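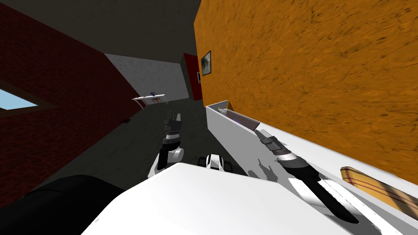
The simulated kitchen, with both arms over the counter. Orange wall to the right, brick to the left.

Household Chores Project: November progress report to the Felberg Fund

Since our last report we have moved nearly all of our day-to-day work into simulation, and it has been the most productive stretch of the project so far. This report covers what the two-armed system can now do at a kitchen counter, what it can't do yet, and how we would like to spend the rest of the grant period.

Where we are

The question you funded us to look into is a plain one: can a machine do ordinary chores in an ordinary home, without the home being rebuilt around it? We picked kitchen work to start with. Counters are long and cluttered, things get left at odd angles, and people have strong opinions about how it should all be put away.

We ran 727 full chore attempts this period. A full attempt means the system starts with an instruction such as "clear the counter" or "put the board back" and goes on until it either finishes or gives up. Of those, 176 were finished with no help from us at all. We are really pleased with that! In the spring we were celebrating single grasps, and now we have whole chores being carried through from start to finish, some of them lasting several minutes.

It is still fewer than one in four, and no family would put up with that. But the direction is good and we understand most of the failures, which was not true six months ago.

What works

Picking up boxy or rounded things from a clear surface works well. So does carrying an item from one end of the counter to the other, and the two arms have stopped getting in each other's way, which used to ruin whole mornings. The new planner (we call it Deltura) decides which arm goes first and lets the other one wait its turn. It sounds like a small thing, but watching the left arm hold back while the right one finishes a reach was the first time the system looked to us as if it knew what it was doing.

Changes of scenery have also stopped being a problem. We now swap wall colors, textures and lighting between runs, and the rooms get pretty strange. Cracked ochre plaster next to dark red brick is one of the milder combinations. Early versions lost track of the counter edge whenever the wall behind it changed. The current version hardly notices.

What doesn't work yet

Thin, flat things are hard. A board lying flat on a counter gives a two-fingered gripper very little to hold, and the system tends to push it along until it runs into something. We are teaching it to slide the board out past the edge first and then pinch it, the way a person would. It manages this now and then — enough to keep us at it.

Long items sitting in a recess are the other big one. The fingers have to come in at the right angle and there is little room on either side, so the arm often backs off and tries again until time runs out. Of the failed attempts we have gone through by hand so far, 105 came down to this single problem. We expect one good fix to bring the finish rate up noticeably, and it is first on our list.

Wiping is barely started. We had hoped to have something to show you by now and we don't. Modeling a damp cloth took longer than planned, and we set it aside to stay with the grasping work.

From simulation to a real room

Trestcombe have kept their test kitchen open to us every Thursday, and we have used it to check that the simulated results mean something. Simple moves carry over nicely. Anything involving light contact, such as nudging or sliding, carries over less well, and real counters are stickier than ours were. We have changed the friction settings to match and will repeat the comparison.

The shop-floor side, where the Domínguez warehouse has asked about shelf tidying, is on hold until the kitchen work is steadier. Much of what we are building should transfer, and we would love to try it there next year.

Budget and requests

Spending is within plan. Computing costs ran a little over and travel ran under, so the two nearly cancel out. We have 2 requests:

Permission to move the unspent travel money into computing for the next period.

An extra month on the wiping milestone, with no extra funds attached.

Next period

Fix the recess grasp and rerun the same set of chores for a fair comparison.
Get the slide-and-pinch move working on boards of different sizes.
Bring the damp cloth back and try one simple wipe.
Repeat the sliding tests at Trestcombe with the new settings.

We would be glad to have someone from the Fund join a live session. Thursday afternoons are best, and you would be welcome to choose the chore.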